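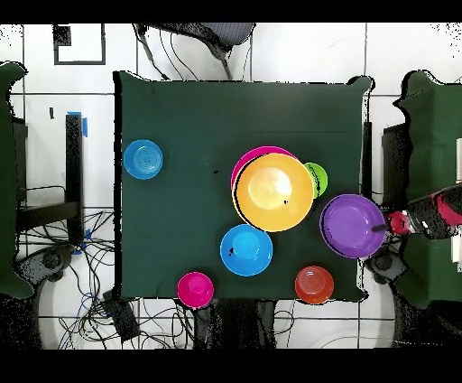 kekeo_dba
Welcome back, and congratulations on getting your talk accepted! I remember my first one, my hands shook the whole time (and the projector died). Which session did they pick, the index one or the backup one?

Baptiste62
The backup one! Restoring a 600 GB database while people wait on you. I get 62 minutes with questions, so I'm thinking of doing the restore live on stage. 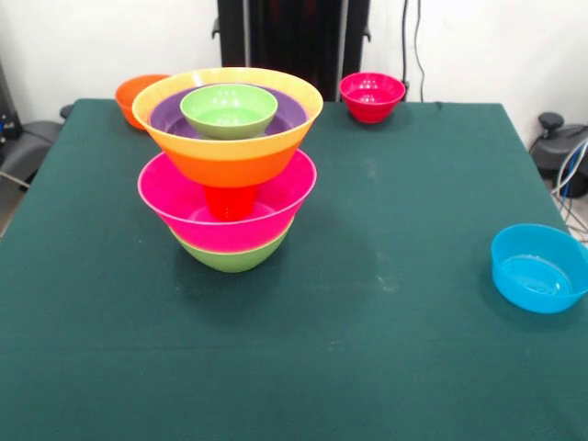

My plan is to start it right after the intro, talk about log chains while it runs, and come back to it near the end.

Istska
Oh please don't, friend. I love a live demo as much as anyone, but venue wifi is a cruel thing. Record it.

kekeo_dba
I have to disagree with Istska there, a recording puts folks to sleep after lunch. Use a tiny 2 GB copy on your own laptop and you won't need wifi at all.

Istska
Fair, a local copy I could live with. Still bring the recording!

Baptiste62
Small copy it is, then. I'll post slides here by 29 Oct 2020.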